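Sharps on the table: what does your site rule say?

dorkside_tom
Posted 14:10
We run 2 two-arm cells doing kitchen tasks. Our written rule covers knives only. I think it should cover anything with a point or a blade, so forks, graters and slicers as well. What do others do?

Mandareo
Posted 14:32
Knives only here, and no trouble so far. A fork in a gripper at low speed is not a knife. If you add every item to the sharps list, people stop reading the list.

Pranab Akanda
Posted 15:05
I disagree. Speed limits deal with the arm, and the tines are a separate hazard. Our sheet at Dogar says:
Pointed items are listed before the run starts.
Slicers stay closed in their box until the step that needs them.
Nobody reaches over the table while the arms are powered.
Glass goes to the back, at least 5 cm from the next item.
It was revised in August and takes roughly a minute to check.

Mandareo
Posted 15:21
The glass rule would never work for us. Half our tasks need a glass in the middle.

Pranab Akanda
Posted 15:40
Then write it down as an exception for that task. Ours has 3. This is the kind of layout I mean:

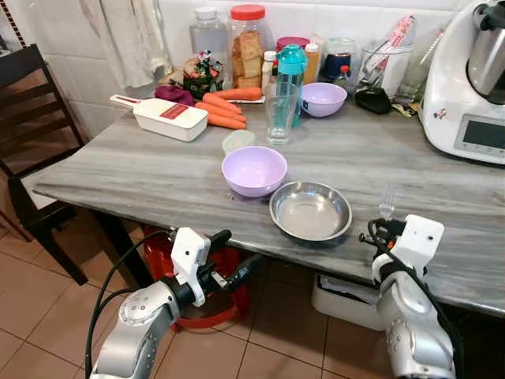

Carrot task table, fork upright at the front edge, slicer box on the left.

dorkside_tom
Posted 16:02
Thanks. I'd put that fork on the list. Would you count the slicer as well if it stays in the box?

Pranab Akanda
Posted 16:11
Yes, boxed or not. It gets its own line.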